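Cell Setup and Upkeep, Handout 6
The two-arm bench: cloth, cables, grippers and the telephone
Nidik Workshop Course, Brudemel Building
Revised May 2026

Read this before the practical. You will be asked to set the bench up from cold, run it, and leave it in a state the next group can use without swearing. Bring the logbook sheet. The last page of the old handout (the one with the joke about the elbow) has been withdrawn, as has the joke.

1. What the cell is

Two arms, one slatted metal table, one printed cloth, one object. The arms face each other across the cloth and share the middle of it, which is where all the interesting collisions take place. The controller software is Wosadance, and it believes whatever you tell it. If you tell it the table is 50 millimeters lower than it is, it will politely push a gripper into the metal.

For this term the object is the telephone. Previous groups had a foam cube. Results with the foam cube were excellent and taught us very little.

2. Before power

Walk around the table. All the way around, including the side with the cables on it.

Check the mounting bolts on both arms by hand first, then with the wrench. A bolt that turns by hand goes in the logbook, and so does the name of the group that had the bench before you.

Follow every cable from the arm to wherever it goes. You want enough slack for the full reach of the arm and not so much that a loop can drop over the phone. Run the wrist through its range in your head. If your head isn't up to it, wait for section 4 and do it at slow speed.

Find the stop button. Put your hand on it. Each person in the group does this, one after another, and yes, it feels silly.

3. Laying the cloth

The cloth is there to give the cameras a busy background and to give you something to name positions by. "Put it on the red one" is ambiguous, as you will discover, so in the logbook we write the color and then the neighbor: red below blue, white below red, and so on. Agree on which side of the table you are reading from. Groups that skip this step spend the afternoon arguing about left.

Pull the cloth flat from the corners. Small wrinkles at the edge are tolerable. Wrinkles under the object are not, because the base rocks and the height you taught is no longer the height you have. Do not tape the cloth to the slats. It took 14 months to get the last of the tape off.
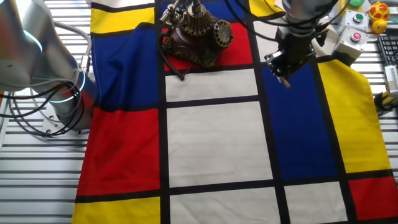

Fig. 1. Telephone across the blue and red blocks, dial to the right, one gripper just above the cloth.

Before moving on, write down where the phone stands and which way the dial points. "In the middle" is not a position. Note where the cord lies as well. The cord is the part everybody forgets and the part the fingers find first.

4. Bringing the arms up

Power the controller, then one arm, then the other. Wait for each to finish before you start the next. Starting both together saves a few seconds and produces error 423, which clears only after a full restart, so you are free to work out the bargain for yourselves.

At slow speed, take each arm separately through home, hover and park. One person on the pendant, one at the stop, everybody else with their hands in their pockets. Watch the cables and leave the gripper to look after itself. If a cable goes tight at any point, go back to the last good pose, re-route, and start the sequence again from home.

Hover height is set over bare cloth, away from the object. Lower in small steps until the fingers are clear of the cloth by the thickness of the gauge card. Save it. Then save it again under your group name, as the default file gets overwritten by whoever is in a hurry.

5. Two arms, one phone

Only one arm enters the center at a time until you have a tested zone file. The other waits at park. Wosadance will let you ignore this. It has no opinion about telephones.

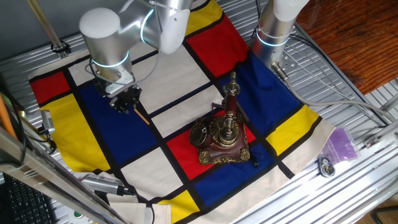

Fig. 2. Dark gripper over the large blue panel; the telephone on red in the center, handset up in its cradle.

Choose the approach with the tall parts in mind. The cradle and handset stand well above the base, and an arm that clears the base by a comfortable margin can still take the handset with it. Teach a waypoint above the highest point of the phone and make both arms use it, even for short moves. It looks fussy. The Prokopenko bench next door did without, and is now waiting for a handset.

If the phone gets nudged, stop. Don't push it back and carry on. Reset it against your written position, check the cord, and rerun the hover test.

6. Weekly care

Wipe the finger pads with a dry cloth. Not the printed one.
Check the pads for wear, and change both pads together.
Look over the cables at the wrist and elbow for shiny spots, where they have been rubbing.
Shake the printed cloth out and lay it again from scratch.
Clear anything off the table that is not in your logbook entry.
Back up the pose files.

7. For the practical

Hand in the logbook sheet, the saved poses and one paragraph on what went wrong. "Nothing went wrong" will be read with interest and then tested. Reruns are in June, same bench, same telephone if it survives.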